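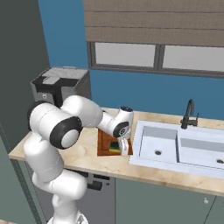 How to Plan a Rail Line in Revton Before You Lay Any Track

I wasted most of May on a rail line that missed my own village by 40 blocks, so now I plan everything on paper first. It takes maybe one cup of coffee and it saves so much digging!

First, stand at your starting station and write down the X and Z numbers from the debug screen. Ignore height for now. Then go to the other end (walk, fly, whatever you like) and write those down too. My long line starts at X 447 and ends at X 3142, and I keep both on a sign in the Memine station so I can't lose them again.

Next, pick one direction and finish it before you turn. Diagonal track looks cute but it's slow and the carts jerk around like crazy. One long straight, one corner, done.

Now the power. I put a powered rail every 9 blocks on hills and spread them out on the flat — test a short piece with a loaded cart before you commit to the whole thing. If it stalls, add another one just before the spot where it stopped.

Last thing is the tunnel. Dig it three high and light it as you go, or you'll be sharing the ride with zombies. I leave a little side room near each corner with a chest of spare rails and torches. My next line heads out to Abbasi, and there's a ravine in the way, so I'm collecting stone for a bridge.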